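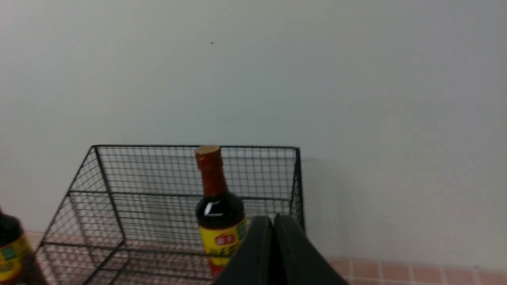

Issue 556

The Ruststead Pantry Letter
December 8, 2024

Leave the Soy Sauce Out

I want to make a case for the wire basket, and I'm going to make it at length, so get yourself something to drink. I've been stewing on this one since July, when I went to a housewarming over in Sirnullow and offered to help with the noodles. I asked where the soy sauce was. It took three people and a step stool. The kitchen was gorgeous, don't get me wrong, all flat doors with no handles, the kind you have to push in just the right spot or they ignore you. The soy sauce was in the very back of an upper cabinet behind a cake stand. By the time it came down the noodles had turned into one big noodle.

So! My opinion, which I have held loudly at every dinner since: the bottles you reach for while something is on the heat should live out in the open, standing up, in something with low enough sides that your hand goes straight to the neck. And the best something I know of is a plain black wire mesh basket. Mine has the small square grid and thick rods at the corners and along the top, and it stands on pinkish tile against a pale wall. It is not a handsome object. It looks a little like office supplies. I have gotten very fond of it anyway.

I know what the other side says, because the other side writes in. The last time I brought this up (two paragraphs, at the bottom of a column about rice) we got more mail than we had for the whole series on knives. We ran a little survey after that, and 1,462 of you filled it in, and I'd guess half of those were mainly there for the comment box. "Clutter" was the big word. "Visual noise" was another one. One reader told me that a bottle on the counter is a dirty dish that hasn't happened yet, and I've been trying to work out what that means for months now.

Let me take clutter first. I think we've gotten confused about the difference between a mess and a thing being where you use it. My mail on the kitchen table, plus the scissors, plus a sock: that's a mess. A bottle of soy sauce standing in a basket next to where I cook is a tool in its spot. You wouldn't put your toothbrush in the attic. You don't hide the dish soap (well, some of you do, I've read the comments, and I wish you'd stop, your guests are walking around with wet hands opening every door you own).

And the basket does a lot of the work here. Put a bottle on a bare counter and yes, it looks like somebody forgot it. Put the same bottle in a basket and everyone understands it's home. It has a border around it. It also can't wander, and bottles do wander in my house. The vinegar once spent a week on top of the dryer. I still have no idea.

Why wire, though? I've owned the alternatives. I had a pretty ceramic crock for a while, and I couldn't see into it, so I bought a second bottle of fish sauce while the first was sitting at the bottom with its cap barely over the rim. I had a wooden tray with a lip, a present, and everything that ever dripped down the side of a bottle soaked right into it, and by spring it smelled like a pier. I had one of those spinning things. The spinning thing is fun for a day! Then you give it a push with one oily hand and the sesame oil goes around the corner without you.

With wire you can see what you've got from across the room. That's the whole pitch for me. The mesh gets in the way a little, sure, you're reading through a crosshatch, but I don't need to read every word. I need to see a yellow band and red characters and know that it's the light soy. Anybody who cooks with these sauces shops by color as much as by name, and decanting them into matching glass bottles with little chalk labels (I have opinions on this too, you'll be shocked) throws away the best labeling system in the kitchen.

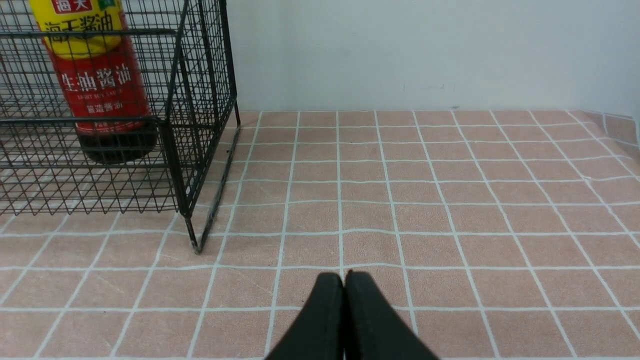
I'll stay on labels a minute longer, seeing as it's my column. I learned to shop for this stuff at Nikzad, the grocery behind the tire place, before I could read a single character on the front of anything. I learned it the way a kid learns which cereal is which. Yellow with the big red writing, that one. Some bottles say LIGHT SOY SAUCE on them in tiny English lettering, and I was grateful for it exactly once, on the day I'd brought home the dark kind and turned an entire pot of congee the color of a boot. After that I knew the label by sight. Why on earth would I pour it into an anonymous flask and go back to guessing?

There's something else, and I'm a bit shy about this part. I like looking at the bottles. A kitchen with everything behind doors could belong to anyone, or to a bank. When I walk into somebody's place and there's a soy sauce out, and it's the tall glass kind with the long neck, I relax. I know I'm going to be fed. I know what the rice will be like. My grandmother's kitchen had the oil and the soy and a jar of something fierce lined up by the stove, and you could have told who lived there without a single photo on the wall.

Okay, the serious objection. Several of you wrote that sauce keeps better in a cool dark cupboard or in the fridge, and that I was leading people astray. Fair point! Read what it says on your bottle and do that. If you go through soy sauce slowly, keep it in the refrigerator, and I won't come to your house and argue. But we go through it fast. In a household that cooks with it most nights the bottle isn't out long enough to worry me, and I keep the basket over on the far side from the burners, away from the window. What I don't do is keep the backup there. The spare big jugs live in the hall closet with the paper towels, and they can be as ugly and as hidden as anybody likes.

Then there's dust and grease, which I'll grant you. Wire mesh catches both. All those little squares! I used to go at mine with a cotton swab like I was restoring a painting, and that was foolish. Now I take the bottles out, put the whole basket in the sink, run it under hot water with soap, and work a dish brush over it for a minute or two. Stand it on a towel after. Once a month is plenty unless you've been frying. Wipe the bottles while they're out, necks especially, the neck is where it all runs down and gets tacky. I'd much sooner clean one basket than empty a cabinet and scrape rings off the shelf paper, and if you've got a cabinet of sauces and you think there are no rings, go and lift one up. I'll wait.

A few words about buying one. I don't think it matters much who makes it. The Skandard catalog has them, and so does every dollar store, and so do thrift shops, usually full of somebody's old pens. What I look for is a thick rod around the top edge, so it doesn't bend when you pick it up by one side with four pounds of glass in it. I want small squares, so that the little bottles don't stick a foot through and tip. And I want it to come up off the surface at the corners if I can get that, even by a hair, so air gets underneath and a drip doesn't sit there. Mine has stubby feet. I never thought I'd have a preference about feet.

The two-level kind is where I've ended up, with the tall part at the back and a lower part in front that steps down. I resisted it. I thought it was fussy. But the step means the front is always easy to reach, and what goes in front is whatever I'm using that week, and the rest moves to the back. 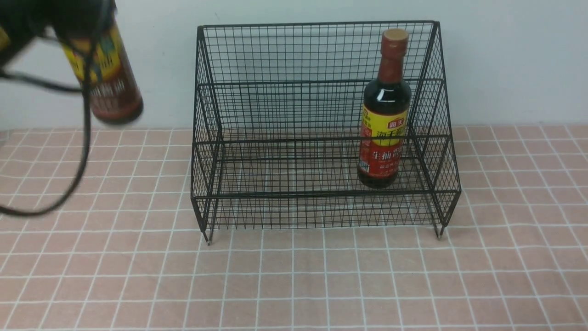

Which brings me to the one rule I'm strict about, and my family will tell you I'm strict about it: the basket is not storage. It's for what's in play. The minute you start setting the birthday candles in there, or the batteries, or the take-out packets, you've lost it, and the people who wrote in about clutter get to be right. Every few weeks I take everything out and only put back what I've poured from lately. The hot honey that seemed like such a good idea at the fair did not make it back. The white pepper always does.

Two soy sauces are allowed, by the way. I got a letter about this. If you're coming to the end of one and you've got the next one ready, have them side by side, there's no harm in it, and you won't be caught short with the pan already smoking. Three is a collection and should go in the closet.

Some people want me to come up with a ruling on countertop versus table, and I won't. I've seen it done both ways. A friend keeps hers right on the tiled table where they eat, up against the wall, and it gets passed around at dinner like bread. I like that a lot. Tile is forgiving, too, a splash wipes right up, though the grout is another story and I'd go after that with an old toothbrush before it sets.

I do understand wanting a clear counter. I've had weeks when I'd have put the stove in a drawer if it fit. If you look at a bare stretch of stone and your shoulders come down, keep your bare stretch of stone. I just don't believe that's most of us. I think most of us saw a lot of pictures of kitchens with one lemon in them and started apologizing for our vinegar.

This letter goes out to up to 1,816 mailboxes, depending on the month, and I'd bet good money that there's a bottle in nearly every one of those houses that gets put away at night and dug out again before dinner the next day. Try leaving it out for a week. Give it a basket. Write and tell me how it went, cranky letters included, same address as always. And to my hosts in Sirnullow, who have been very good sports about this: I'm bringing you one at New Year's, and it already has a bottle in it.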